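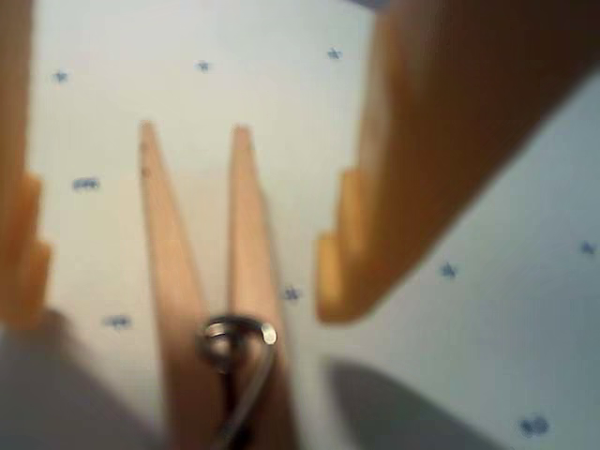
Laundry pegs are the latest test of whether a machine can be trusted with the housework, and going by figures put out on 2022-06-05 the answer is not yet. Nowicki, a small outfit in Indalen, has been setting its desktop arms on everyday jobs – pegs, bowls, socks, bottle tops. The peg is the hard one. Two long wooden prongs, a metal spring between them, and orange toothed fingers that have to come in from either side and squeeze in the right spot. Too high and nothing opens. Too low and the thing spins off.

The firm ran 529 attempts at moving a peg into a bowl. It managed 161. A further 156 got the peg off the table and lost it on the way, and the rest never got a grip at all. Not one peg has been clipped to a line so far, which is what most people would want it for.

Speed is another matter. A person filling a peg bowl hardly looks down. The quickest clean run by a Nowicki arm took 100 seconds, and that was after someone had set the peg at a kind angle. 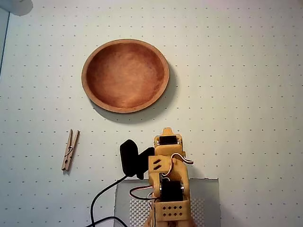 Peg and wooden bowl, with a yellow 3D-printed arm.

Shops are watching aswell. Hener, which runs a chain of launderettes, says it would take a machine tomorrow that could sort pegs and hangers from a mixed tub. It won't pay for one that needs minding. Staff would spend longer picking up after it than doing the job, the company says, and floor space is tight.

Plistex, which prints the plastic parts, is working on a softer finger. Fewer teeth, a bit more give. First batch due in September, price not settled. 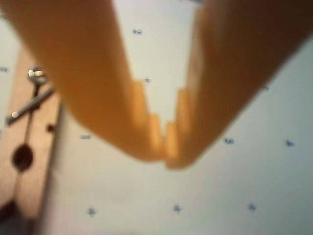
The notched fingers, nearly closed, with nothing between them.

Nowicki says bowls and bottle tops are going better but has not given numbers for either. Socks have been droped for now. The next round will use the new fingers and the same pegs, with results promised before the end of the year. No word on ironing.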